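音声の有無がボクシングのラウンド採点に与える影響
映像視聴による採点一致度の検討

スポーツ情報演習 課題研究報告書
報告者 Amado Belmonte
提出日 2024年1月4日

要旨
アマチュアボクシングの試合映像118ラウンドを5名の評価者が消音状態で採点し、勝者の判定が割れた48ラウンドについて、音声を付けて再採点を行った。再採点により多数派の選んだ選手が入れ替わったのは4ラウンドであった。入れ替わりの生じたラウンドの映像を見直し、打撃音、観客の声、セコンドの指示の各要素について考察した。 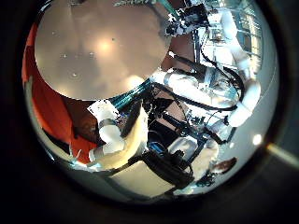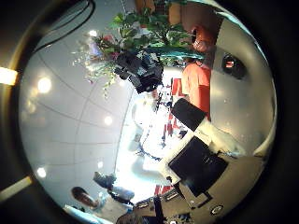
図1(上)、図2(下) 同じ場所で撮影。図2は天井の照明と植物。

1. 背景と目的

1.1 背景
ボクシングの採点では、ラウンドごとに優勢な選手へ10点を与え、相手にはそれ以下の点を与える方式が広く用いられている。多くのラウンドは10対9となり、ダウンや一方的な展開があった場合に10対8以下が付く。この方式は集計が容易である一方、僅差のラウンドでは評価者がどちらを優勢と見るかだけで合計点が動く。3ラウンド制の試合では1つのラウンドの判定が試合全体の勝敗を左右することも多い。

試合を会場で見る者、家庭の画面で見る者、劇場などの大型画面で見る者の間で、勝敗の印象が食い違うことがある。映像で見る場合には実況と解説が加わり、リング周辺の集音マイクが拾った打撃音も会場とは異なる音量で再生される。視聴者が受け取る情報は映像の構図だけでなく音によっても変わる。採点に音がどの程度関与するかを調べることは、判定への異論が生じる過程を理解するうえで意味がある。

1.2 目的
本研究の目的は次の2点である。
(1) 消音状態での映像採点において、評価者間で勝者の判定が割れるラウンドがどの程度あるかを示す。
(2) 判定が割れたラウンドに音声を付けて再採点した場合、多数派の判定が変化するかを確認する。

採点の正しさ、すなわち公式記録との一致は扱わない。公式の審判員はリングサイドの異なる位置から試合を見ており、単一の映像を見る本研究の評価者とは条件が異なる。公式記録は映像の整理に用いたのみで、評価者には開示していない。

2. 方法

2.1 対象映像
対象は、Cirnier体育館で行われたFludcombe学生交流戦の記録映像である。主催者から学内の研究利用に限って提供を受けた。映像はリング外の高所に固定された1台のカメラによるもので、ズームおよびカットの切り替えを含まない。実況および解説は収録されていない。音声はカメラ付近のマイクで収録された会場音であり、打撃音、観客の声、セコンドの指示、ゴングを含む。

次のいずれかに該当するラウンドは対象から除外した。
a) ラウンド途中で試合が終了したもの
b) 審判員または観客により、両選手の上半身が続けて隠れる時間があるもの
c) 音声に欠落または著しい歪みがあるもの
d) 減点が宣告されたもの

除外後の118ラウンドを採点対象とした。除外の判断は報告者が行い、判断に迷ったラウンドは指導教員と映像を確認して決定した。a)で除外したラウンドがある試合でも、それ以前に完了したラウンドは対象に含めた。

2.2 評価者
評価者は5名とした。いずれも競技経験または競技の補助経験があり、10点法の基本を理解している学生である。公認審判員の資格を持つ者は含まれない。対象の交流戦に出場した者、および出場校の部に所属する者は除いた。評価者を奇数とし、同点の採点を認めないことで、各ラウンドの多数派が必ず定まるようにした。

2.3 使用機器とソフトウェア
映像の再生と採点入力にはVarkitzを用いた。Varkitzは研究室で過年度の学生が作成した映像注釈用のソフトウェアであり、区間ごとに設定した映像を順に提示し、終了後に入力欄を表示する。本研究では一時停止、巻き戻し、速度変更の操作を無効にした。入力欄が表示されてから値を確定するまで次の映像に進めない設定とした。

音声はヘッドホンで提示した。音量は事前に基準のゴング音を聞かせ、評価者が不快を感じない範囲で全員同一の値に固定した。消音条件でもヘッドホンを装着させ、装着の有無が条件差とならないようにした。集計には表計算ソフトウェアと、Tanと名付けた自作スクリプトを使用した。TanはVarkitzの出力を読み込み、ラウンドごとの判定を行列形式に整え、入力漏れと範囲外の値を検出する。

2.4 採点基準
評価者には、次の順で優先する基準を紙面で配布した。
第一に、有効打の質と数。ナックル部分が頭部正面、側面または胴体に正しく当たったものを有効打とする。ガード上への打撃は有効打としない。
第二に、技術と戦術による試合の支配。距離、位置取り、相手の攻撃を外す動作を含む。
第三に、積極性。前進のみで有効打を伴わないものは評価しない。

点差は10対9を標準とし、明確に一方的なラウンドに限り10対8とした。10対10は認めない。選手はコーナーの色によって「赤」「青」とのみ呼び、氏名と所属は提示しなかった。開始前に、対象外のラウンドを用いた練習を行った。練習では基準の解釈について質問を受け付けたが、特定のラウンドの勝者について評価者同士が話し合うことは禁止した。

2.5 手順
第1段階は消音条件であり、対象の全ラウンドを提示した。同一試合のラウンドが連続すると前のラウンドの印象が残るため、提示順は無作為に並べ替え、同じ試合のラウンドが隣り合わないよう調整した。並び順は評価者ごとに異なる。疲労を抑えるため複数回に分け、各回の途中に休憩を設けた。第1段階は7月に終了した。

第2段階は音声あり条件である。第1段階で5名の勝者判定が一致しなかったラウンドのみを対象とし、夏季休業後に実施した。評価者には自分および他者の第1段階の判定を伝えず、対象が判定の割れたラウンドであることも伝えなかった。提示順は新たに無作為化した。

2.6 分析
各ラウンドについて、5名の判定を「全員一致」「4対1」「3対2」に分類した。第2段階では、多数派の選んだ選手が第1段階と異なる場合を「逆転」と定義した。多数派の人数が変わっても選ばれた選手が同じであれば逆転に含めない。点差の違い、すなわち10対9と10対8の別は勝者判定の分類に用いず、補助的な記録とした。

3. 結果

3.1 消音条件
118ラウンドのうち、全員の勝者判定が一致したのは70ラウンド、割れたのは48ラウンドであった。入力漏れと範囲外の値はTanの検査では検出されなかった。

一致したラウンドの映像を確認すると、ダウンがあったもの、片方の選手が明らかに多くの有効打を当てたもの、後半に一方の手数が大きく落ちたものが目立った。割れたラウンドでは、両選手の手数が近いもの、接近戦が長く続いたもの、前進する選手と後退しながら当てる選手の組み合わせとなったものが多く見られた。これらは報告者による定性的な分類であり、有効打の計数に基づくものではない。

10対8の採点は全員一致のラウンドに集中した。割れたラウンドで10対8を付けた評価者はいなかった。

3.2 音声あり条件
再採点した48ラウンドのうち、逆転は4ラウンドで生じた。残る44ラウンドでは、多数派の選んだ選手は変わらなかった。逆転した4ラウンドは、いずれも第1段階で3対2に分かれていたものである。第1段階で4対1であったラウンドに逆転は見られなかった。

逆転した4ラウンドの内容は次のとおりである。識別のため、ラウンドAからDとする。

ラウンドA 終盤に赤が胴体への打撃を続けた。固定カメラの位置からは赤の背中で着弾点が見えにくい。音声ありでは打撃音が明瞭に聞こえ、多数派は青から赤に移った。

ラウンドB 青が前進し、赤が後退しながら単発を当てる展開である。青の打撃の多くは相手の腕に当たっているが、音は大きい。多数派は赤から青に移った。

ラウンドC 中盤に青の右が当たった直後、観客の声が大きくなった。映像上、この打撃で赤の頭部の動きは小さい。多数派は赤から青に移った。

ラウンドD 接近戦が長く、両者の有効打が少ない。打撃音に目立つ差はなく、赤側のセコンドの声が継続して聞こえる。多数派は青から赤に移った。

3.3 事後の聞き取り
第2段階の終了後、各評価者に判断の際に注意した点を尋ねた。胴体への打撃を音で確認したと答えた者がいた一方、音をできるだけ無視したと答えた者もいた。セコンドの指示については、どちらのコーナーの声か区別できない場合があったとの回答があった。回答は自由記述であり、集計の対象とはしていない。

4. 考察

4.1 打撃音の役割
ラウンドAとラウンドBは、ともに打撃音が判定に関与した可能性を示すが、その意味は異なる。ラウンドAでは、映像で確認しにくい着弾を音が補ったと解釈できる。ラウンドBでは、採点基準上は有効打とならないガード上の打撃が、音の大きさによって高く評価された可能性がある。グローブが腕に当たった場合と胴体に当たった場合では音質が異なるものの、会場の反響を含む収録音からその差を聞き分けることは容易でない。したがって、音声の追加を採点精度の向上とみなすことはできない。

4.2 観客とセコンドの声
ラウンドCでは、観客の反応が打撃の効果を強調して伝えた可能性がある。観客の位置はカメラと異なるため、映像では見えない効果を観客が捉えていたという解釈も排除できない。両者を区別するには、同じ映像に異なる音声を付けた条件が必要である。

ラウンドDについては、セコンドの声の影響を疑うことはできるが、根拠は弱い。有効打の少ないラウンドでは同じ評価者が同じ条件で再度採点しても判定が変わりうる。本研究の手順では、音声による変化と反復による変化を分離していない。

4.3 判定の割れと映像条件
消音条件で割れたラウンドには、固定カメラの死角が関係したと思われるものが含まれる。特にロープ際の接近戦では、カメラに背を向けた選手の体が相手の胴体を隠す。中継映像では複数のカメラを切り替えてこの問題を軽減するが、切り替えの選択自体が視聴者の印象に影響することも考えられる。固定映像を用いたことは条件統制の面で有利であったが、結果を通常の中継視聴にそのまま当てはめることはできない。

4.4 制約
本研究には次の制約がある。
・全員一致のラウンドに音声あり条件を実施していないため、音声によって一致が崩れる例の有無は不明である。
・消音条件を先に固定しており、順序効果を相殺していない。
・同一条件での反復採点がなく、評価者内の再現性を求めていない。
・対象映像が単一の大会、単一の会場に限られる。
・評価者は有資格の審判員ではない。

第1の制約は設計段階で認識していたが、評価者の拘束時間を優先して対象を絞った。第3の制約は結果の解釈に最も大きく影響する。3対2のラウンドでは1名が判定を変えるだけで逆転が起こるため、逆転の件数のみから音声の効果を推定することは適切でない。

5. 今後の課題

次の段階では、消音と消音、音声ありと音声あり、消音と音声ありの組み合わせを用意し、評価者内の変動を基準として条件差を検定する。対象には全員一致のラウンドも含める。音声は打撃音を主とするものと観客の声を主とするものに分けて提示することが望ましいが、現在の収録は単一マイクによるため分離が難しい。リング下とリング外に別のマイクを置いて収録する案について、Cirnier体育館の担当者と協議中である。

Varkitzには、採点確定までの時間を記録する機能を追加する予定である。僅差のラウンドで入力に要する時間が長くなるのであれば、判断の難しさを示す指標として利用できる。現行版では確定時刻のみが保存され、入力欄の表示時刻が残らないため、本報告では分析しなかった。

付録A 記録様式
評価者番号/提示順/ラウンド識別子/条件(消音・音声あり)/赤の得点/青の得点/確定時刻

付録B Tanの検査項目
・両者の得点がともに10でないこと
・少なくとも一方の得点が10であること
・低い側の得点が9または8であること
・同一条件内でラウンド識別子が重複しないこと
・第2段階のラウンド識別子が、第1段階で割れたラウンドの一覧に含まれること

付録C 映像の取り扱い
提供を受けた映像は研究室内の端末にのみ保存し、評価者への配布は行っていない。本報告の提出後、映像は主催者との取り決めに従って消去し、採点データのみを保管する。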